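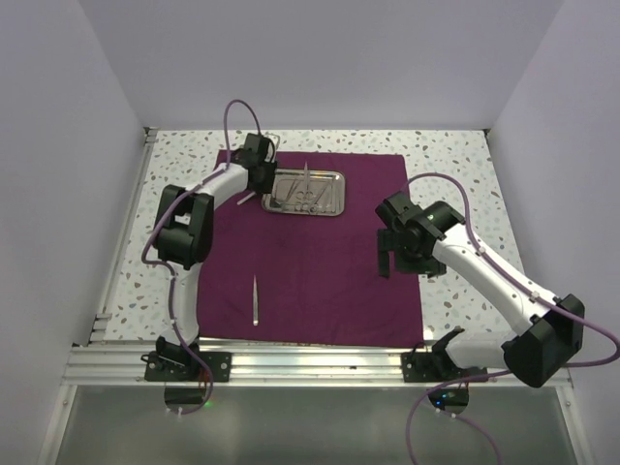

Chapter 4
Covers, Wraps and Drapes

Elin Gethin
Working text for Cloth in Use, revised 2024-02-24. Page numbers will move.

What you need before starting: chapter 3 (weave and count), the glossary, a ruler, a scrap of plain cotton at least as wide as your hand is long. Wash the scrap first. No softener.

4.1 Cloth that isn't worn

Most of the first three chapters dealt with clothing. Shirts, linings, a lot about seams. This one goes the other way. Tablecloths, dust sheets, tray cloths, wraps, bread cloths, altar linen, the sheet over the piano. Cloth laid flat on something or folded round something. Nobody's elbow goes through it. It still wears out, only in other places.

A garment is cut to a body. A cover is usually a rectangle with a hem. Sounds easy. The trouble is that everything a tailor fixes with a dart or a bit of ease has to be done by the cloth itself. If it hangs badly it hangs badly, you can't take it in at the waist.

Four words we will use all through the chapter. Learn them now.

Hand. How the cloth feels when you rub it between thumb and finger. Dry, slick, papery, soft. A judgment, so write down whose.

Drape. How it falls under its own weight. Heavy cloth can drape well or badly. So can light.

Recovery. What it does after you crumple it and let go. Linen recovers poorly. Wool recovers very well. Cotton sits between, nearer the linen end than people like to admit.

Cover. How completely the yarns close the surface. Hold it up to a window. Light through the gaps means low cover. Do not mix this up with "a cover" meaning the object. Sorry about that, the trade has used both for a long time and we're stuck with it.

Quick exercise. Take your scrap, lay it over the edge of a table so half hangs down. Look from the side. Does it bend sharply at the edge or in a slow curve? Now turn it a quarter turn and do it again. Different? It often is. The warp was under more tension on the loom and is usually the stiffer way. Keep your notes, they come back in 4.6.

4.2 A town that made covers

Skaltovness had one mill that counted and it opened in 1899. Stelano. Sailcloth to begin with, like every other mill on that coast, then the sail trade thinned out and the looms were already paid for. Heavy looms, wide. The manager, Lloyd, tried canvas bags and lost money on them. Then table covers for boarding houses and didn't lose money.

The order book survives up to a point. Water got in one February and the middle pages are a block. What can be read shows a mill thinking hard about rectangles. Widths creep up, then settle. Weights drop. The early boarding house cloths were far to heavy, practically sails still, and there is a letter from a customer who says her guests could not get their knees under. Lloyd kept it pinned inside the cover of the book. Hard to say if he found it funny.

By the end the mill had its own names for weights and finishes. The one that matters for us is Trima. A plain weave cotton, medium weight, singed smooth on one face, sold dyed and hemmed. It was made for laying things out on. Watch repair, silver cleaning, sorting type. People still find lengths of it in drawers.

Why bother with a small mill? The records are good and the product was simple. You can follow one decision at a time. In a big mill forty things change in the same year and you can't pull them apart.
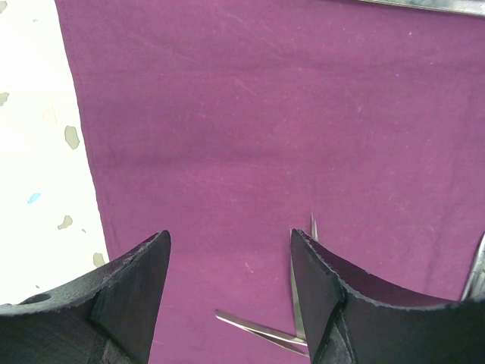
4.3 Why color matters on a work cloth

Think about what goes on top. Light things want a dark ground, dark things want a light one, and shiny things are a problem on either. Polished metal picks up whatever surrounds it. On a white sheet a thin steel tool can nearly vanish at certain angles. Lay it on a strong mid-to-dark color with a matte face and the outline comes back.

So the old work cloths are green, dark blue, plum, brown. Rarely black. Black hides dark screws and shows every thread of lint. Rarely red either, tiring to look at all day.

Stelano sold Trima in green first. Then a plum. The plum outsold the green in the inland shops and never did on the coast, and there's no reason given in the book. Students always ask. I don't have one.

Purple is worth a paragraph on its own. For a very long stretch of history it was hard to get and harder to keep. Shellfish dye was real purple and cost a fortune. Cheaper purples were a red over a blue, two baths, and the two dyes faded at different speeds. You'd end up with a brownish blue or a tired pink depending on which one went first. The synthetic dyes of the nineteenth century changed that, mauve being the famous early one. They made purple ordinary. Some of the early ones were still bad in sunlight. By the time Stelano was dyeing cotton purple there were fast dyes to be had if you paid for them, and the book shows Lloyd paying.

Test for this at home: cut two strips from the same dyed cloth. One in a drawer. One taped to a sunny window. Compare after a month. Write down which part of the color left first, the red or the blue. Don't trust memory, you need the drawer strip.

A note about matching. Do it under the light the cloth will live in. A plum that looks right by the window can go magenta under a cool lamp and nearly brown under a warm one. The same piece. The term is metamerism when two samples match in one light and part company in another. It'll be on every dyer's lips and in none of the shop catalogs.

4.4 Folds, creases, wrinkles

Three different things. Sort them out early.

A fold is the cloth turned back on itself. No damage, no mark needed. Open it and it's gone.

A crease is a line that stays. Pressed in, or set by weight and time. Sometimes wanted (trousers, napkins), more often the price of storage.

A wrinkle is what you get when the cloth is pushed about with no plan. Short, shallow, pointing every way.

There's a fourth that has no good everyday name, the tension line. Pull a flat cloth by one corner and lines run across it from the pull. They follow the bias more than the warp or weft, and they show you where the load is going. Let go and most of them disappear. In a cloth with bad recovery, some will stay and turn into wrinkles.

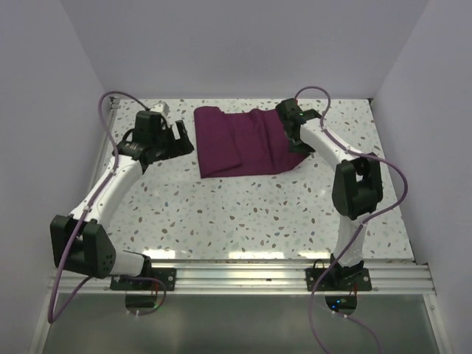

Fig. 4.1 Purple cloth on a flecked white top, upper right corner raised. A folded edge at left, diagonal creases across the rest.

Try it with the scrap. Flat on the table, one corner pinched, pull slowly. Then pinch the middle of a side and pull that. The lines from a corner pull and the lines from a side pull aren't the same shape. Sketch both. Bad sketches are fine.

Where to lift a cover from, then. For a small one, two corners on the same side, even pull, walk it back. The weight hangs along the straight grain and the hem takes it. One corner alone puts everything on the bias, and the bias is where cloth stretches. Do it once and no harm. Do it every day with a hemmed tablecloth and in a year that corner is a long ear. Stelano had so many ears come back that a card went out with each order, printed, "Lift by Two." The cards turn up in flea markets more than the cloths do.

Folding for storage. The usual advice:

Fold in thirds one time and in halves the next, so the line never falls in the same place.
Roll anything over a yard wide if you have a tube.
Heavy things at the bottom of the stack.
Never starch before storing. Silverfish.
Refold twice a year. February is as good as any month.

The rolled ones do best. There's a Trima length in the teaching collection that spent decades on a broom handle and it lies almost flat. The one beside it was folded in eighths and has split along two lines. Same mill, same dye. Number 206 and its neighbor, if you visit.

4.5 Edges

An edge is where a cover lives or dies. The middle of a tablecloth gets stains. The edge gets friction, from the table, from laps, from the iron nosing into the hem.

Selvage first. The woven side edge, made by the weft turning round and going back. Firm, doesn't fray, and often tighter than the rest of the cloth. That tightness can be a nuisance after washing when the selvage shrinks differently and the whole side puckers. Snip it or cut it off.

Cut edge. Frays. How fast depends on the cover and the twist. Pull one yarn from the cut side of your scrap and see how easily the next one follows.

Hem. Turned once (cheap) or twice (normal). A double hem is heavier than the body of the cloth, and that weight helps the drape. A narrow hem on a light cloth lets it ride up and wave. A deep one holds it down. Stelano went from narrow to deep and charged more, there were complaints, they stayed deep.

Where a cloth passes over something hard, a table rim or a rail or a shelf lip, you get a bend line. It's a kind of fold made by gravity. If the support is rounded the bend is gentle. A square rim works like a slow knife. Look at any old cloth that lived on one table all its life and you can find the table's edge in it, four faint lines, slightly thinner and paler then the rest.

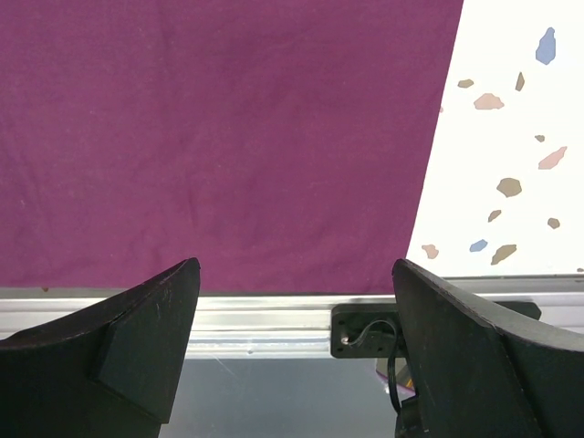
Fig. 4.2 Purple fabric, matte face, faint creases near the lower edge. A few specks of lint.

Lint, while we're here. It comes off the cloth itself as much as from outside. Short fibers work loose with rubbing and washing. Singeing burns off the ones that stick up. A singed face stays cleaner longer, but washing slowly raises new ends and the effect wears away. For a work cloth this matters. For a picnic cloth, who cares.

4.6 Measuring drape

Back to your notes from 4.1. You had a strip over the edge of a table and a rough feeling about stiffness. Time to put a number on it. You'll need the ruler, a board with a sloped end and some patience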